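Utora drip kettle, 5 months in

Bought it for 75 bucks after Naveed Rana wouldn't shut up about his. Use it every morning, sometimes twice.

Good: pours slow and steady, handle stays cool, fits my tiny burner. Bad: lid rattles. Whistle is useless, I just listen for the boil. Scale builds up fast if your water's hard like ours, vinegar fixes it but teh smell hangs around.

Mugs, bottles, white tabletop.

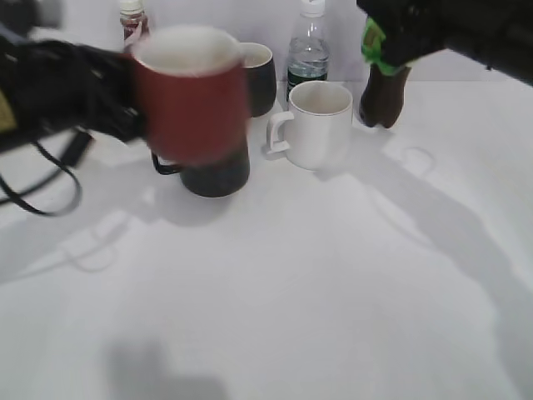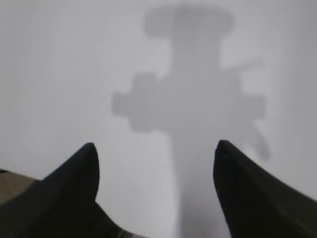
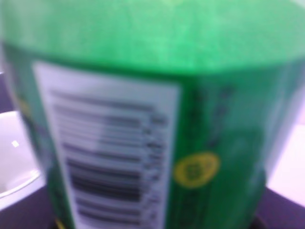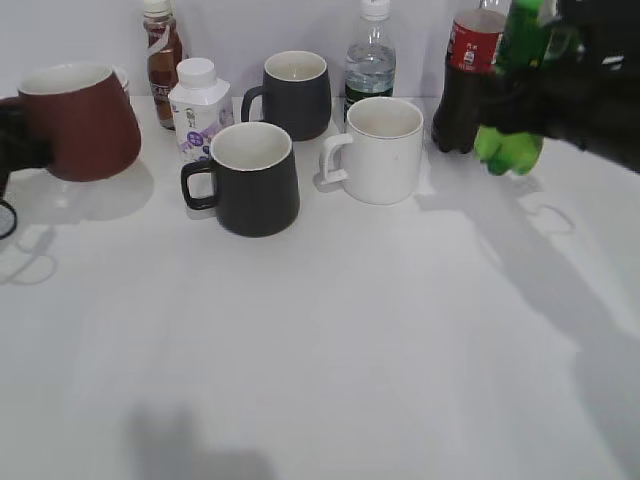
Customer service was ok. Emailed about the lid, got a new one in 17 days, rattles the same. Whatever. The old Wokanik one leaked at the spout so still a step up. Would buy again, maybe on sale. 4 stars, woud be 5 with a decent lid.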